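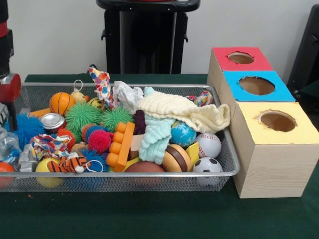 I pulled the June statement from my Vimus account last night and sorted it by bet type. The point was to see whether my video poker play is as close to break-even as I keep assuming. It is close, but the account as a whole is further off than I thought.

The video poker line is fine. I played 1,000 hands of the same variant, and the return came in a little under what the paytable says it should. That tells me almost nothing. A single royal flush moves the figure more than all the other hands put together, and a sample of this size will usually not contain one.

The slots line is where the money went. I only play them to clear the bonus, and the bonus terms are worse than I remembered. Slots count in full toward the wagering requirement, video poker counts at 20 percent, and the offer lapses if the total isn't met in 8 days. Clearing it on video poker alone would take five times the volume. So I did part of it on slots, at a house edge I can't look up, and lost more than the bonus was worth.

For comparison, the casino in Dellville has a bank of older machines along the back wall with a full-pay table. No bonus, a players card that returns next to nothing, and a 90 minute drive each way. On paper it is still the better game. Once I add gas it is the worse one, unless I stay for a long session, and my error rate goes up when I'm tired.

Staddale used to have the same machines. The paytable there was cut on the flush and the full house, one unit each. Two small changes on the glass, and the game went from nearly even to one I won't sit down at. Check those two lines before anything else.

Two changes from here. I've opted out of automatic bonuses at Vimus – the setting is under account preferences, on the second tab – and I'll log slots and video poker in separate sheets so one can't hide the other.

Posted July 17, 2023

4 comments
11 shares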